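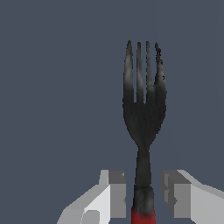

I love tournament brackets. I draw them on napkins, on the backs of receipts and once on my own arm (it took two days to wash off). If you've ever stood in front of one of those big charts taped to a gym wall and thought, "Okay, but where is MY team?", you're in the right place. The smallest bracket worth playing has four teams in it, and it's shaped a lot like a fork with its head pointing up. Each of the four tines is a team. Slide down from the tips and all four of them end up in the same handle, and the handle is the champion! A real bracket joins them up two at a time on the way, and it's usually printed lying on its side, but if you can remember the fork you can read the chart.

## Let's play one

I need four teams, so I'm borrowing the ones from my own softball league: Flitix, Stinda, Stougaard and Ustell.

In the first round, Flitix plays Ustell and Stinda plays Stougaard. With only four teams, those two games are called the **semifinals**. Say Flitix wins and Stougaard wins. You write those two names on the next lines over, and they play each other in the **final**. Whoever wins gets written on the very last line, usually in much bigger letters.

When you lose, you're out. That's called **single elimination**, and it's the simplest kind.

## Why do the numbers have to be 4, 8 or 16?

Every round cuts the number of teams in half. Start with 8 and you get 4, then 2, then 1. Start with 16 and it works too. So does 32.

Now try it with six. Six teams make three games, and three games make three winners. Three winners can't pair up! Somebody is standing there holding a glove with no one to play.

The fix is a thing called a **bye**. A bye means you skip the first round and go straight to the second one. With six teams, two of them get byes. The other four play two games, and the two winners join the two teams that were waiting. Now you have four teams, and you're back to the fork.

I had a bye once when I was nine. I thought it meant we had to go home, and I was very upset until Coach explained the spelling.

## What's that little number next to the name?

That's the **seed**. It has nothing to do with sunflower seeds, although there are always plenty of those in the dugout. The team with the best season is the number 1 seed, the next best is number 2, and so on down.

Here's how the first round goes with eight teams:

- 1 plays 8
- 4 plays 5
- 3 plays 6
- 2 plays 7

Add up each pair. You get nine every time! It's also set up so that seeds 1 and 2 are on opposite sides of the chart, and they can't meet until the final. People who run tournaments like that, as it saves the biggest game for the end (if both teams get there, and they often don't). When a low seed beats a high seed, it's called an **upset**, and the whole gym goes bananas.

The teams that get byes are usually the top seeds, too. It's a reward for having a good season.

## My favorite trick

Ask a grown-up this one. A giant ping-pong tournament has 329 players and it's single elimination. How many matches will there be?

They'll start dividing by two, and they'll make a face when it doesn't come out even. You can just say "328!"

It works like this. Every match knocks out exactly one player. At the end, everybody has been knocked out except the champion. So 328 players have to lose, and that takes 328 matches. It works with any number. Try it with 70 players, or 720. Take away one and you're done, and you don't need to worry about the byes at all.

## Second chances

Some tournaments use **double elimination**, where you have to lose twice before you're out. There are two brackets! Everybody starts in the winners' bracket. Lose once and you drop down into the other one, where you can keep playing until you lose again.

A lot of softball tournaments do it this way. You might have driven a long way to get there, and one bad inning at eight in the morning would be a sad reason to turn the car around. The chart does get messy, with lines going all over the place, so look for the little notes that say things like "Loser of Game 3." Put your finger on Game 3, see who lost, and write them in.

## Make your own

Get eight of anything. I've done it with sandwiches, dinosaurs and socks. Give them seeds from 1 to 8, pair them up so each pair adds to nine, and get your family to vote on every matchup. Use a pencil. My number 1 seed in sandwiches was grilled cheese, and it went out in the first round to peanut butter and pickle, and I still have the napkin.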